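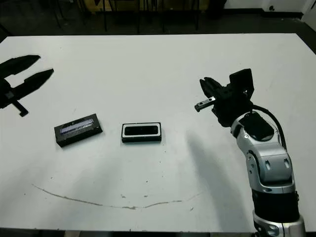 3. The table and what was kept on it

Papers > Shared Workrooms > Irkthorpe Study > Section 3
Print this page | E-mail this page
February 2, 2024 | By Reto Wieser

Of the 12 rooms we visited for the Irkthorpe study, the one in this section had the plainest table, and I will admit we grew rather fond of it. The top is large and white, and the things set out on it are small, low and black, so that even a slight change of angle shows up from across the room. We asked people to leave up to 300 mm of clear surface between pieces - a generous gap, but people do like to have somewhere to rest a hand. 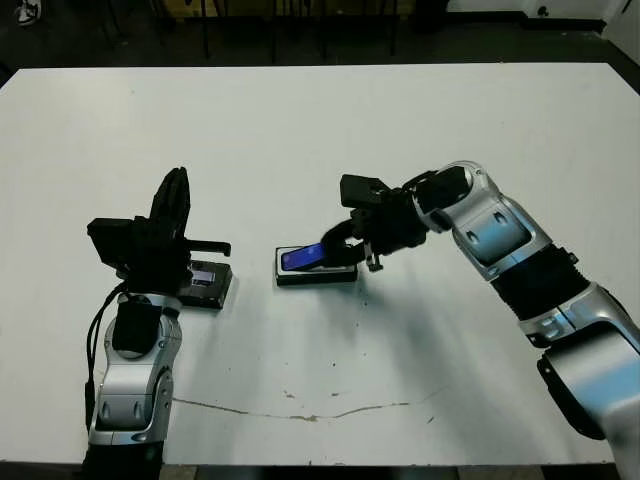 3.1 Small pieces on a pale surface

Contrast helps a great deal with finding things, and a lit screen helps even more. A glowing blue and purple display draws the eye well before the black stand under it does. The paler screen is easier to overlook, especially when something partly covers it. We therefore recorded the position of each stand first and whatever lay on it second, an order we borrowed from our earlier Valdovinos notes and have kept ever since.
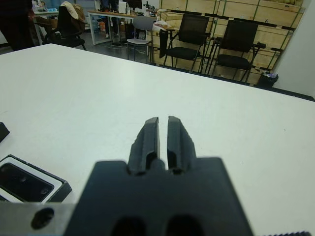

Reto Wieser
Lead author, Workroom Studies, Skotulora

The rest of the room deserves a few words too, for a table is seldom used on its own. Beyond this one are other desks with the usual mixture of belongings, a brown jacket over the back of an office chair, a light gray chair facing the table, and wooden crates along the wall. A white plastic bag sits on a crate of its own. We had half expected such things to creep onto the white surface during the 6 visits in November, and our notes have them doing so only once, when a scarf was put down and collected again before lunch.
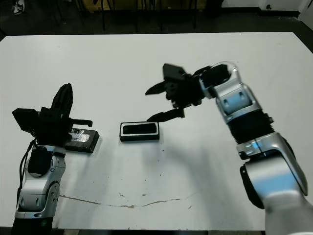 Figure 4. Black pieces on the white table; the right-hand one has a white rim.

In Figure 4 the rimmed piece lies flat with its long side running across the table, and we took that side as the reference line for judging angles. The crinkled silvery top of its neighbor catches the light, which made its outline a little harder to trace. Edge measurements for both are listed in the Plusix tables under the same figure number.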